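June 16, 2026

Finally got to the open day at Nilotstead! Meenakshi Gautam had been after me for weeks to come, and I dragged Akash along (he'd only agreed because there was supposed to be free lunch — there was, samosas, very good). More than 200 people had signed up, so we shuffled down the hallway forever before we got anywhere near a robot.

The one I liked best was the cleanup demo. They had a bare mattress with a dustpan and brush on it, and a crinkly little gold thing to get into the pan. I stood there for a good 10 minutes, right up against the rope, and my feet were killing me. 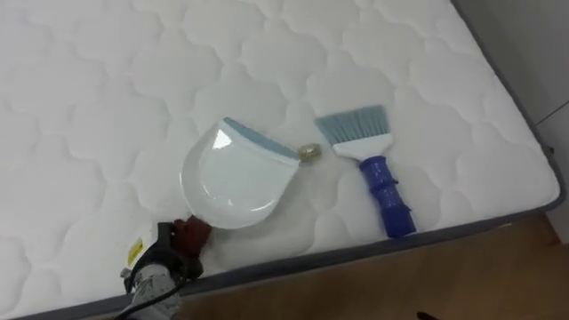

Akash wanted to know why anybody would start with a mattress when floors are so much easier, and Meenakshi said the soft quilting is the whole point, everything sinks and tips on it. Then he asked if it could do his apartment. She's heard that one before, I think.

We missed the 2 o'clock talk by the Zustiton people, which I'm a bit sorry about. Got a tote bag, though, and a pen that already leaks. Meenakshi says they'll do another one in September and I've told her I'm coming — must remember better shoes. Bus home was packed and I was in bed by nine.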